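Ferkard Reading Circle – Frequently Asked Questions

Last updated 13 Jun 2020

We read paranormal and historical romance, mostly the kind with a castle, a curse or a set of teeth. These are the questions that land in our inbox. The answers are mine (Anum Dogar) unless another name is on them, and I've been told they could be friendlier.

Do I have to like vampires?

No. I'm not sure I do. Half the vampires in print are four hundred years old and behave like a bloke who's been left off a group text. If a man has seen the fall of Constantinople and still can't tell a woman he's sorry, I'd like the author to explain what he's been doing with his evenings. A good one comes along every so often and that keeps me reading.

What are you reading now?

The Cunden books, starting with The Salt Widow. Shipwrecks, a lighthouse, a hero who may or may not be a selkie. The cover promises "a love that defies the tide". I am on chapter eleven and the tide has gone undefied so far, but Raphaël swears it picks up.

Is it true that "fated mates" books are banned?

They aren't banned. They need two people to nominate them, where everything else needs one. We brought this in after a run of novels in which the heroine was informed by smell that she was getting married. I'm yet to be convinced that destiny is a substitute for the pair of them having a conversation. Kazuhiro Mizuno disagrees and has written a long defence of the trope, which he'll send to anyone who asks and a few who don't.

How accurate does the history have to be?

More accurate than it usually is. I don't mind a hero with clean teeth in 1640. I do mind potatoes at a twelfth-century banquet, and I mind a Highland laird in a clan tartan three hundred years before anyone would have known what he was on about. Publishers like to print "meticulously researched" on the back. My advice is to turn to the author's note. If it thanks a castle gift shop, lower your hopes.

Dörte Böttcher adds: readers who want real history can read real history. I come for the kissing.

What's your position on the villain's redemption arc?

Suspicious. If he burned down a village in book one, I'd want to see him carrying bricks in book two. A sad childhood told by firelight doesn't cover it. The second Nomerlow novel tries to get away with precisely this, and quite a few members cried, so perhaps I'm the wrong person to ask.

Do I need to read a series in order?

The blurb will say each book stands alone. The blurb is written by someone who would like to sell you book five. In our experience you can start a series cold if it follows a new couple each time, though you'll meet a lot of smug married people from earlier volumes who turn up at breakfast and hint. If it follows one couple all the way through, start at the start.

How long are the books?

Too long, mostly. We try to stay under 500 pages and fail whenever there's a prophecy. Novellas are welcome. The shortest thing we've read was 94 pages and it had more plot than the doorstopper we did in April.

Are the star ratings on your list reliable?

They're an average of whoever bothered to vote, so treat them the way you'd treat any star rating. We mark out of 5. A book that gets all fives and ones is generally worth a look. A book where everyone gives it a 3 is usually one where the duke inherits some money.

I've written a vampire romance. Will you review it?

Possibly. Send the first 2000 words by email, as plain text. Please don't attach the cover, the map, the family tree or the playlist. Please don't tell us it's unlike anything we've read, either, as we've read a fair bit. If we like the opening we'll ask for the rest. If we don't, you'll get a short reply saying so, with no reasons given unless you ask for them. Valeriano Prieto reads the submissions first. He is kinder than I am, and slower.

We don't take payment and we don't do swaps. We also don't post on release day to suit your launch. I've never believed a release-day review in my life and I don't expect anyone to believe mine.

What about books written under a pen name?

Fine by us. Most of them are. The one thing we ask is that you don't nominate your own novel under your other name and then call it a hidden gem. It has happened, and the prose gave it away.
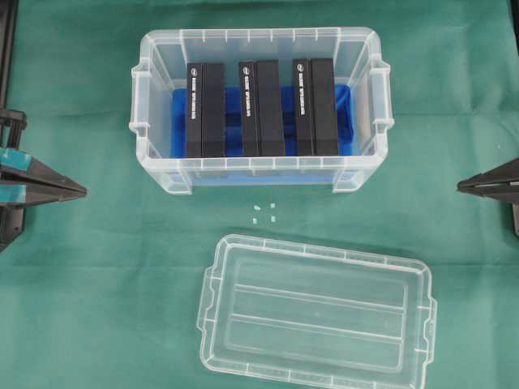

Six black blocks in blue foam, clear tub, green cloth.

Will there be spoilers?

In the discussion threads, yes, from the first post. In the reading list, no. I'd question how much there is to spoil, given that it's a romance and they end up together, but people feel strongly about who the hooded stranger is. (It's the brother. It's nearly always the brother.)

How steamy are the choices?

It varies. We use a three-step scale: door shut, door ajar, what door. Raphaël Caron assigns the labels and his idea of "ajar" is generous, so if you're cautious, go down one. We don't warn for purple language. If we did, we'd never get to the plot.

Can I listen to the audiobook instead?

Yes, and it counts. Do try a sample first. The narrator of the Katiyar trilogy gives the hero an accent that sets out from Inverness and spends some time in Cork, and once you've noticed it there's no going back. Others in the circle say they found it charming. I've asked them to point to the chapter.

Do you have a favourite?

We were asked this so often that we held a vote, and it came out as a tie between a book I can't stand and one I'd nominated. Draw your own conclusions. Both are on the list with their labels.

How do I join?

Email us with your name and the last romance you didn't finish, and why you put it down. Tell us the truth about that second part. You'll be added to the list before the next title is chosen, and you can leave by writing back with the word "enough".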